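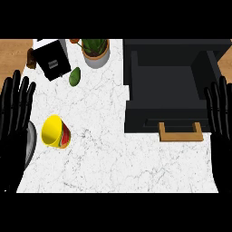 Teaching by hand, teaching by headset
Speaker notes, Tue 7 October
Reading time: 4 min

Say hi, thank Judwood for the room and the coffee. Ask who has ever tried to teach a kid to tie shoes. Wait for hands. OK, good, then you already know most of this talk!

Start with the two ways we show a robot a task. One, you grab the arm and move it yourself. Two, you stay back and drive it remotely, with a headset and gloves, and the robot copies you. I love both of them and I'll try to be fair.

Moving the arm by hand. You feel the weight and you feel when something jams. New people get it in minutes. The trouble starts with two arms and ten fingers, where you simply run out of hands (pause, people usually laugh). Also your own body keeps getting in front of the cameras.

So, remote control. Go back to the opening slide here. It's our simulated counter in Plastard, seen from above, which is close to what the operator gets. Point at the cup on its side. We ask people to stand it up, and every single person does it differently! Some pinch the rim, some scoop from underneath, one of our best operators rolls it against the other hand first. Then point at the open drawer and the big wooden handle. Closing a drawer sounds like nothing, but you have to decide which hand, which part of the handle, push with the fingers or the palm. All of that goes into the recording without anyone writing it down.

Numbers, keep it quick. In July we ran the Matlala sessions with 4 operators. Each one recorded 80 demos of the cup task and we kept 60 per person. The ones we dropped were mostly long hesitations, where the hand hovers and hovers and the operator is really just thinking.

Talk about hesitation for a bit, it's my favorite part. A pause in a demo teaches the robot to pause. Tell people to plan first, then press record. We also give everybody roughly 2 hours of free play before anything counts, and you can see the moment the fingers stop feeling borrowed.

If someone asks about touch: the Bustley gloves buzz on contact, and that's all they do. It helps more than I expected. It does not tell you how hard you're squeezing, so people over-grip, me included.

If someone asks whether sim demos carry over to the real counter: partly. Reaching is good. Grasping needs real demos mixed in. Don't get dragged into the friction argument, take it to the hallway.

Live demo now. Gloves on, check the left thumb, ask for a volunteer from the back row.

Contact: Plastard team desk | © Plastard | Back to top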